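Costigan Robotics Club Forum > Build Season > Laundry task, wrist cam view

pliltik_fan
Posted 25 August 2019
ok so Zana is scripted through step 2 of the laundry challenge. step 3 is where she falls over (not literally). plan was drive up, find basket, reach past it to the washer. The detector keeps grabbing the wrong edge. anyone free to look at the code before I rip it all out

overcaffeinated_ME
what detector. the one from July or the rewrite

pliltik_fan
rewrite. July one was slower but didnt do this

gearmuncher
Told you not to merge it. Round glass door = giant shiny curve, your edge finder is gonna love that more than the basket every time

pliltik_fan
its not the glass. I masked the glass

gearmuncher
masked it with what, a fixed circle? door moves dude

pliltik_fan
...

overcaffeinated_ME
lol

sockdrawer88
Can we talk about basket placement instead. Rules for Promedcombe say the basket can go anywhere inside the taped square. We could just park it farther from the washer and skip this whole problem

gearmuncher
no. then the arm has to travel more and we lose time. Last run was already slow

sockdrawer88
Slow and finishes beats fast and grabs air. you have 730 points on the table for a full load, 0 for a half one

gearmuncher
disagree but ok. judges score time too

overcaffeinated_ME
post a pic from the wrist cam, arguing blind here

pliltik_fan
fine. uploading

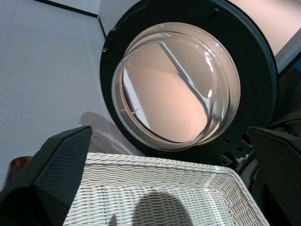 wrist cam, basket + washer door, both fingers in view

overcaffeinated_ME
ok yeah look at the reflections on that glass. bright streak right across it, hooks at the right side. Thats an edge all day long

gearmuncher
thank you

sockdrawer88
also white basket on light gray floor, not much contrast for the rim. could we use a darker basket?? are we allowed

pliltik_fan
have to check. I think basket is free choice as long as its under the size limit

gearmuncher
Theres a shadow on the basket floor too, watch that if you go by brightness

pliltik_fan
noted. ok trying: crop to lower half, throw out anything touching the black door ring, raise threshold. have 3000 saved frames to test on so at least I dont need the arm tonight

sockdrawer88
crop breaks if the wrist tilts. still say move the basket

pliltik_fan
one thing at a time. will push to the test branch, NOT main, by 4 tomorow

gearmuncher
growth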